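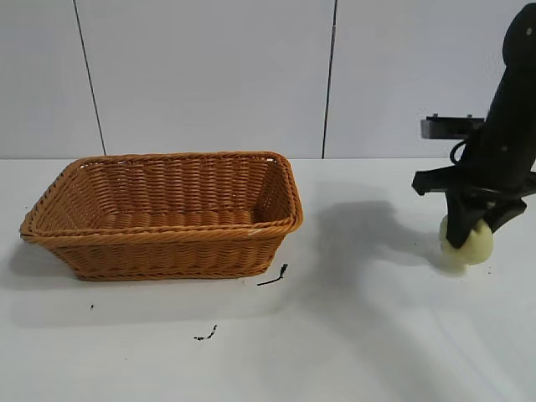

The Sunday the gripper let go

I've been itching to write this one up, because it's easily the most fun I've ever had with a fault! Regular readers know I've been teaching the arm in the Umitz workshop to put a yellow, roundish thing into a wicker basket. Pick up, carry over, let go. I'd left it on a long test and gone to make lunch, and when I came back the log had 19 drops in it. Nineteen! The week before, there had been none.

What the drops had in common

My first guess was the fingers. I wiped them down, checked the screws, ran it again, and got more drops. Then I lined up the times in the log (I use Kommont for this, and I love how it lets you slide two runs over each other) and there it was, plain as day. Every drop came on the way over to the basket, in the same stretch of the swing, and the grip reading went to zero for a blink and came back.

So the fingers weren't slipping at all. They were being told to open, or losing power, for a tiny moment. That's a cable thing! I wiggled the black cable near the wrist with the arm parked and the reading jumped all over the place. One wire in the connector had nearly worn through where it bends.

The basket end of the move is where I'd been looking all along, and it was the wrong place. The hand-over at the rim is tight, with the fingers pinching from both sides right by the far edge, so of course I blamed that first.
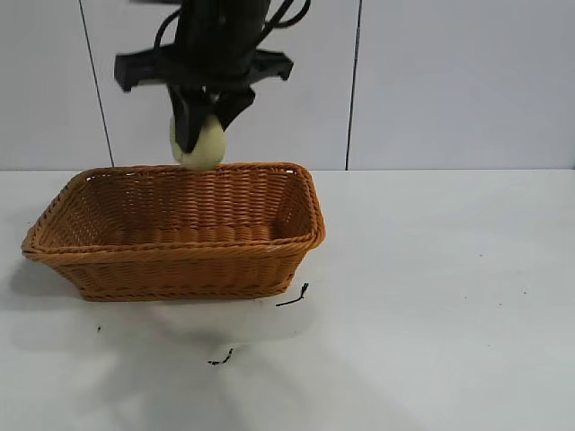
The part that scared me a little

A dropped yellow thing is no big deal. What bothered me is that the arm carried on after every drop as if it were still holding something. It went to the basket, opened, came back, and started over. If I'd been reaching in to pick the thing up off the table, I'd have met the arm coming the other way. My Jirkari controller has a setting to stop when the grip reading drops out, and I had switched it off in May to get rid of false alarms. Oops.

It's back on now, and I've made two more changes:

A new cable with a longer loop, so the bend is spread out more.

A hard stop if the reading is gone for more than 22 milliseconds, and it stays stopped until I press the button myself.

I've run 2,000 cycles since then with no drops, and I'm thrilled. Next up is the Morikawa wrist joint, which has started making a clicking noise at low speed. I have a theory already!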